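Search this site
Type and press enter

April, 6 in the morning

Woke up before the alarm again and figured I might as well write, because the practice is supposed to be daily and I've skipped more days than I'd like to admit. Coffee's on. The cat is sitting on yesterday's page.

So I'm on the second half of Bastivell now, the little prayer book Tùng Thân lent me after the reading group, and I'm liking it a lot more than I thought I would! The first chapters felt stiff to me (all that talk of "the inner treasury") and I kept putting it down to go fold laundry. Then I got to the chapter on asking. The author says most of us ask for things the way we'd ask a bank, with our shoulders already up around our ears, expecting a no. I read that line at the kitchen counter and noticed my shoulders were exactly there.

The exercise is to sit for 22 minutes, no more and no less, and say thank you for what's already come. I don't know why 22. I tried it yesterday and spent a good chunk of it thinking about the car insurance, but the last stretch was quiet – properly quiet, the kind I used to get in church when I was small and the organ stopped.
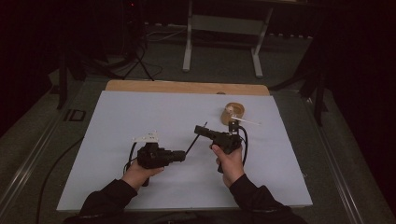 Tùng thinks I should do the whole 90 days and keep a log. I told him I've started plenty of these. I did the Guverlow course two winters ago and gave up once it got to the fasting part, and I still have the Skov affirmation cards in a drawer, most of them with the plastic on. He just laughed and said to start with the one page, then the next one. Easy for him, he's been at it for years and gets up at five like it's nothing.

What I'm still chewing on is the money chapter. I was raised to think you don't pray about money, period. My mother would have left the room. But the book treats it like bread or rain, one more thing that comes and goes through your hands, and I find that I want to believe it. I've got 3000 dollars left to find for the roof and I've been lying awake over it. Last night I said the evening prayer instead of doing the math again, and I slept. I'll take it.

The group meets at the Vurkura bookshop next time, in the back by the stove. I'm supposed to bring a passage to read out loud and I keep changing my mind – maybe the one about the well, maybe the short one on envy, which made me squirm a bit. Probably the well.

Okay, the cat has moved and the coffee's ready. Going to sit down and do my minutes before the phone starts.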